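Furnished rentals grow in Nundismont

2018-03-26

The number of furnished apartments for rent in Nundismont has reached 896, the town housing office said in its spring report. That is 119 more than a year ago.
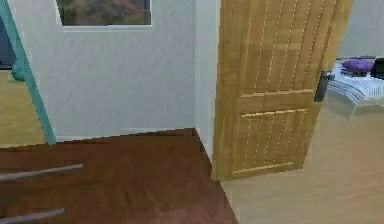
Most of the new listings are one-bedroom units near the Fendunard rail stop, where two former office buildings were turned into housing. Tenants there usually sign for six months or less. Many work on short contracts at the Truno plant, the report said.

Rents for furnished units rose slightly over the year, while those for unfurnished ones stayed flat. The office received 88 complaints from tenants, most of them over deposits held back at the end of a lease.

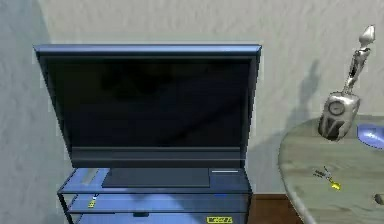

Starting in August, landlords will have to give each new tenant a signed list of the furniture and appliances in the unit. Those who fail to do so may be fined. Forms will be available at the housing office on Cârstea Street and on the town website.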